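Moving Sport Horses by Road and Ferry: Rest Stops and Water Intake

Student project report, Equine Studies, second year
Gilmar Falcão and Simone Seixas
Supervisor: Joris Dekker
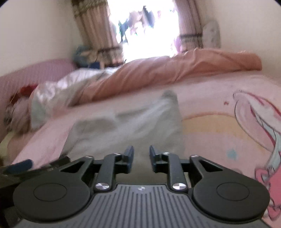
1. Background

Horses that travel long distances often drink less than they do at home. Vets and hauliers both know this, but the advice given to owners varies a lot. Some yards offer water at every stop, some only at the halfway point, and some add apple juice or a little salt to the feed the night before.

We wanted to find out what one transport firm does in practice and whether its records show any pattern. Natbridge agreed to let us read its journey sheets. The firm moves riding and competition horses by lorry, with a ferry crossing on the longer routes.

2. Method

We were given 143 journey sheets. Each one lists the horse, the loading time, the stops, the water offered and a short note on how much was drunk. The drivers write these by hand, so the wording is not the same from one sheet to the next. We sorted the notes into "drank well", "drank a little" and "refused". Where we could not agree, Clyde Haddad, who plans the routes at Natbridge, told us what the driver was likely to have meant.

The longest route in the set was 1,299 km, from the Lins depot to the Narnus yard. We left out two sheets where the stop times were missing.

We also travelled with one load in December and watched how the stops were carried out. Gervásio Portela drove. We did not handle the horses.

3. Results

Refusals were most common at the first stop. By the second stop most horses had drunk at least a little, and those that had refused both times were nearly all on their first journey with the firm.

Horses given water from their own bucket drank better than those given water from the lorry's buckets. The difference was clear on the longer routes and hard to see on the short ones. Soaked hay seemed to help, but it was only noted on 10 sheets and we do not want to make much of that.

The ferry crossing gave mixed results. Some horses drank well on board and others would not touch water until they were back on the road. We could not link this to the length of the crossing – the sheets do not record sea conditions.

4. Problems with the data

"Drank a little" covers too much. One driver used it for a few mouthfuls and another for half a bucket. A marked bucket would solve this at almost no cost. Air temperature was also missing from most sheets.

5. Suggestions

Owners should send the horse's own bucket, and the booking form should ask for it. First-time travellers should have an extra stop early in the journey. The sheet needs a box for litres drunk and another for temperature.

We use cookies to improve your visit. Accept | Manage settings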